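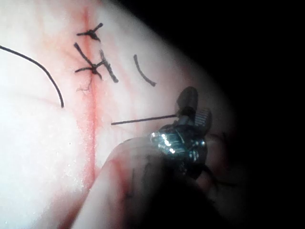
Two tied knots on the incision, with the grasper at lower right.

Step 4: Check the knots before you continue

At Stemerska the robot now helps with suturing practice, and the technicians have a new task: to look and to decide. Before, Inger Laxdal tied 60 knots by hand in one shift. Now she stays at the screen.

Pause the arm after each knot. Look if the knot lies on the incision line and if the tails are short. Search also for cut pieces of black thread on the tissue and write them in the log. Press Continue only when the log is filled.

If you are not sure, call Adel Hajji. Change places after 26 minutes, your eyes get tired.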